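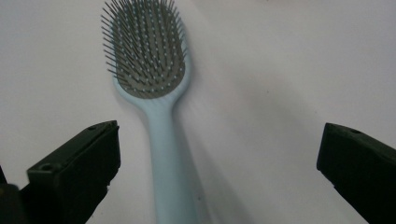
Sep 24, 2025
by Kalkidan Fikre

Section 4: When the fingers won't close (or won't let go)

I've rewritten this part of the guide from scratch. The old version said "clear the obstruction and restart", and if you follow that to the letter on a Pronano hand gripper you can get a nasty pinch. I know this from my own thumb, which had a black nail until well into spring.

What happened in January was this. I was recording pick-ups of bathroom things for Esperanza Escobar – combs, soap dishes, that sort of stuff – and I'd got to the hairbrushes. The trigger went soft, the fingers stopped short of the handle, and I thought, oh, something's stuck in the slide. So I turned the gripper over and poked at it with the power still on. The motor had stalled and was still trying to close. As soon as I freed the slide it shut on me, and quite hard too!

When we took the thing apart we found two faults, one on top of the other. A hair had wound itself round the left guide rod, and the finger screw on that side had backed out far enough to rub on the housing. Either one on its own would have made it a bit sluggish. The two together stopped it dead.

Please read the cautions even if you've used one of these for ages. I had.

4.1 Cautions

CAUTION: A stalled gripper is still a live gripper. The fingers may look perfectly still while the motor is pushing. Never put a finger, a pen or a screwdriver between them until the battery is out.

CAUTION: Letting go of the trigger does not cut the power. It only asks the fingers to open, and a jammed gripper can't do as it's asked.

CAUTION: The red button on the Moner dock stops the recording. It does nothing at all to the gripper. Two of us have now made this mistake, so I've put tape over the word STOP on ours.

4.2 How to tell you've got this fault

You'll usually get one or more of these:

- The fingers stop before they reach the object and the trigger feels spongy.
- One finger ends up nearer the object than the other, and it goes on happening after you've lined the gripper up again.
- There's a faint whine from the body with no movement.
- The dock shows code 319.

Note: one finger being nearer doesn't prove anything by itself. If you come down off-centre over a narrow handle, you'll have more space on one side than the other and the gripper can be in perfect health. Move your hand, centre it, and try again before you go hunting for a fault. Severino Echevarría once stripped a whole slide for what was really me standing crooked.

Another note, on code 319: the dock's own help page calls it "travel not reached". It comes up for a blocked slide, a loose finger screw or a nearly flat battery, and the dock can't tell you which. Change the battery first if it's been in all morning, as that's the easy one.

4.3 Making it safe

1. Stop moving. Keep the gripper where it is and take your own finger off the trigger.

2. If there's an object between the fingers, leave it there for now. Don't tug it out. A brush handle is smooth and will slip free all of a sudden, and then your hand is where the handle was.

3. Slide the battery catch back with your other hand and pull the battery right out. Half out isn't out – the contacts are long and they still touch.

4. Put the battery down somewhere away from the gripper. I use the windowsill.

5. Wait for the small light on the body to go off. On ours it takes around 50 seconds. Until it does there's still enough charge in there for one last squeeze.

6. Press the trigger once. Nothing should move. If anything does, go back to step 3 and check the battery is really out.

Now you can touch it.

4.4 Freeing the slide

You'll need the short hex key, the soft brush from the kit, tweezers and decent light. A plain white table top is a big help for this, because the hairs you pull out show up and so do any screws you drop.

1. Lay the gripper on its back with the fingers pointing away from you.

2. Ease the fingers apart by hand, slowly. They should both move. If only one does, the trouble is on the side that stayed put.

3. Look along the guide rod on that side. Hair is the usual thing, and it winds on very tightly next to the bearing where it's hard to see. Run a fingertip along the rod and you may feel it first.

4. Pull it off with the tweezers, a bit at a time. Please don't use a blade. Encarnación Carretero tried one on our spare and scratched the rod, and that spare has been gritty ever since.

5. Brush out the slide.

6. Check both finger screws with the hex key. They should be snug and no more. The fingers are plastic and they'll crack if you lean on the key.

7. Move the fingers in and out by hand 4 times. You're feeling for the same light drag all the way. A catch in the same spot each time means there's still something on the rod.

Note: don't oil it. I know, I wanted to as well. Oil gets on to the finger tips, the tips get on to the objects, and then everything slides about. Yuto Ikeda lost a full session to that and had to wash a box of combs in washing-up liquid.

4.5 Starting up again

1. Clear the space between the fingers and keep your other hand well back, behind the grip.

2. Put the battery in until it clicks.

3. The fingers will open fully by themselves as soon as the power comes on. This made me jump the first time.

4. Squeeze the trigger gently to close them on nothing, then let go. Do that twice.

5. Run the zero routine from the dock menu (Tools, then Zero fingers). If you skip this the widths in your recording will all be wrong, and you won't notice until somebody tries to use them.

6. Do one slow test pick on something light. I go for a hairbrush by the middle of the handle, well clear of the bristles. Lift it a little way, hold it, put it down.

If code 319 comes back on the test pick, stop there. Take the battery out, tie a red tag on the grip and put it on the repair shelf. Don't give it "one more go" – I've had that conversation with nearly everyone, myself included.

4.6 Brushes and other hairy things

We've changed how we prepare these. Brushes that come in second-hand now get combed through and wiped before they go anywhere near the table, and anything with loose strands goes back in the box. New ones from the Beler order can be used as they come.

With brushes that have long pins, watch the outer rows. They splay out past the rim and it's easy to catch one with a finger tip if you come in too near the head. Aim for the handle, below the neck, and check you've got clearance on both sides before you squeeze.

At the end of a brush session, take the battery out and look at both rods even if everything felt fine. It takes a minute.

4.7 Reporting it

Write down the gripper number, what you were picking up and which side jammed, and send it to Esperanza. Do this even if you fixed it yourself. Mine had been slow for days before it pinched me, and I'd put it down to the cold and told no one.

If the housing is cracked or the finger won't screw down snugly, it goes back to Andreadis for repair. Pack it with the battery out, and put the battery in its own bag. Severino has the address labels.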